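Sastton book-handling project passes 400 recordings

Posted in May by the Sturkora workshop blog

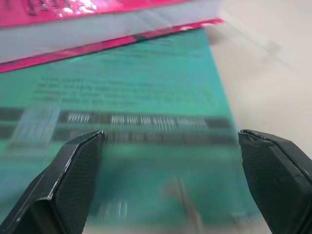
Wrist camera view: the gripper over the teal book, with the pink one lying on top of it.

Quick bit of news from our end of the corridor, as a few of you have been asking what all the beeping is. We've gone past 400 recordings on the book-handling job! We're on 411 as I type this, if you count the 11 we did on Sunday, and I do count them, as I gave up a roast for those.

For anyone who missed the last update, the job is to teach Cudo (our arm, the one with the two black fingers) to sort out untidy piles of books. Lift one off another, slide one out from underneath, square up a stack, put a book down where there's room for it. We aren't writing rules for any of this. One of us steers Cudo through the task by hand, the cameras and the joint positions get saved together, and all of it goes into the training set so the model can learn from what we did. The wrist camera is the one I watch most. It sits right behind the fingers, so you get their tips on either side and whatever they're heading for in between.

It's a lovely view when the arm is still and a horrible one when it's moving fast. Every bit of print on a cover turns into streaks. I used to bin those recordings and do them again more slowly, and then we had a long talk about it over lunch and decided to keep them in. The arm will have to cope with blurry pictures when it's working by itself, so it may as well see some now. I've stopped steering like I'm carrying soup, too, and the days go a lot quicker.

Books are awkward things, by the way. I thought we'd picked the easy one. The team at Sachdeva who are doing the same kind of work with clothes have been very kind about not laughing. A thick paperback is fine if you come at it from the spine and a pain from the other side, where the pages fan out and the cover bends away from you. Big flat ones are worse, as there's hardly any edge to get a finger under. Shiny covers glare under our lights and slip a bit in the grip. And when one book is lying crooked across another you have to choose which edge to go for, and no two of us choose the same way. We did have a go at agreeing a house style for that. It lasted until the afternoon.

So the recordings are a real mixture, which is what the model people wanted anyway. Of the first 400, 258 have been checked and labelled so far. Checking means sitting through each one, marking where the grasp starts and ends, and writing a plain sentence saying what the task was. It's slow going and I'd say it's the part that most needs a second pair of eyes – I caught myself last week writing "left" for "right" on four in a row.

The target for this round is 646, an odd number that came out of the planning sheet when we split the tasks up by book size and starting position. I did ask whether we could call it 650 and was told no. At the rate we're going we should be there before the summer break, provided the grip pads hold out. The tips are getting a bit rough and we've got a new pair on order.

After that we train on the lot and let Cudo have a try at piles it hasn't met before. We ran a very early version on the first small batch, mainly to see whether the files loaded properly, and it did reach towards the books, which got a cheer. It then stopped in mid-air and stayed there. Plenty to do yet!

Two requests. If you've got books you don't mind being squeezed, dropped and generally pushed about, leave them in the crate by the Sastton workshop door. Odd sizes please, and hardbacks especially, as we're short of those. And if you fancy an hour of steering, put your name on the sheet next to the kettle. You don't need to have done it before – it takes ten minutes to get the feel of it, and beginners' recordings are useful to us as well.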